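Handed down, worn out, handed on

The second-hand trade in children's clothes has outgrown the church hall table. Sorting it is still slow work.

A baby will go through 6 clothing sizes before turning two, and most of what is bought in that time is outgrown well before it is worn out. Parents have always known this. For generations the answer was a cousin, a neighbour or a garbage bag passed over the back fence.

Nazmiye Gündoğdu runs Skokaven, a children's clothing exchange in a former tile showroom. Families bring in what no longer fits, receive credit for the pieces that pass inspection, and spend it on the next size up. The doors open at nine and the intake counter is usually busy until lunch. In February, when parents clear out the summer gear and start thinking about winter, the shop took in 732 pieces.

"People bring us good clothes and they bring us rags, often in the same bag," Gündoğdu says. "Both lots have to be looked at under the same light."

Her staff check the knees and the seat first, then cuffs, neckline and underarms. Press studs are opened and closed, and zips are run the full length twice. Of the February intake, 141 pieces were turned away, mostly for stains that had been through a hot dryer and set. Those go to a rag merchant or back to the family, whichever the family prefers.

What wears well

Ask anyone who handles children's clothes for a living and they will talk about fabric before they mention brands. Cotton interlock holds its shape better than thin single jersey. Ribbed cuffs last if the rib has some elastane in it, and go baggy if it doesn't. Fleece pills early but survives almost anything.

Necati Tokgöz has spent 12 years cutting patterns for Canpolat, a small maker of school and nursery wear. He says the weak point in most babywear is the crotch seam, which takes the strain each time a nappy is changed in a hurry.

"You can put a gusset in and the garment will go through three children," he says. "It adds to the cost, and the first buyer won't notice it. The third one will."

Canpolat now sews a blank label into its larger sizes so that names can be written in, crossed out and written again. Tokgöz thinks the label has sold more coats than any advertisement the company has run.

Sleepwear is a harder case. It gets more hours of wear than anything else in the drawer and is washed constantly, so less of it reaches the exchange in a fit state. Gündoğdu pays slightly more credit for it as a result. Bright prints go quickly at Skokaven, animals especially, and plain white hardly moves.

Buyers should still read the care label on second-hand nightwear, which will often carry fire safety information as well. If the label has been cut out, Gündoğdu won't put the garment on the rack.

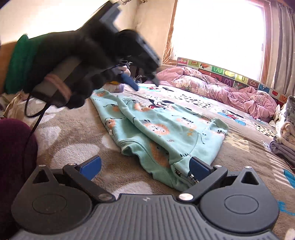

Washing for the next child

Most of the damage Skokaven sees was done in the laundry. Fasten zips and studs before washing, turn printed pieces inside out, and use cool water unless the stain calls for more. Milk and egg should be soaked cold. Tomato responds to a day on the line in full sun.

Clothes going into storage should be completely dry and free of fabric softener, which can yellow over time. Gündoğdu uses lidded tubs marked by size and season. Grundance, a toy and clothing library two suburbs over, prefers calico bags and has had no trouble with moths.

The two operations have begun swapping surplus. Skokaven is always short of boys' trousers in the middle sizes, where knees give out, while Grundance has plenty and needs raincoats. A van borrowed from Pestar, the dry cleaner next door to the library, makes the run once a month.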